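The Roltgate jaws weighed 28 grams less than the Schwaiger pair, and Souad Soliman had written this at the top of the sheet before she remembered that weight was not the question. The question was whether either would take hold of a clear plastic temple arm without bending it.

Natnael Mersha wanted the Roltgate. He had wanted it since February, when he wrote the purchase request.

"Head view is fine," he said. "Wrist view gives me three grey panels and a bit of ledge."

"Log it."

"As what?"

"As wrist view."
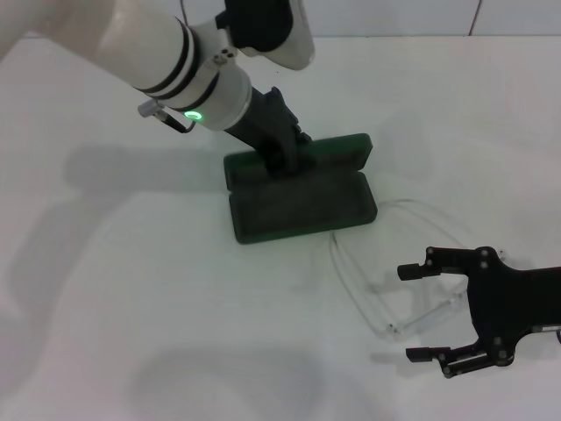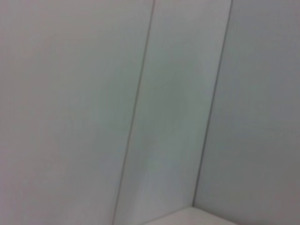 Wurnano Handling Laboratory | End Effector Comparison Group

She set the closing force to 41 per cent on both sides and read the procedure aloud. Left arm to steady the case. Right arm to approach the glasses with fingers open, stop, wait for confirmation.

Natnael kept his thumb over the pause key. The controller reported a delay of 600 milliseconds and then withdrew the report.

"Did you see that?"

"I saw it go away," Souad said.

They checked the cable, the log and the clock on the second controller. The clocks disagreed by a small amount, always the same amount. Natnael proposed subtracting it. Souad proposed finding out where it came from, and he went to fetch the other chair.

By the time he returned she had crossed out the line about weight and written the delay in its place, with the hour beside it. She left the column for preferred gripper blank.

"Ready?" he said.

"Confirm the approach," said Souad, and he did.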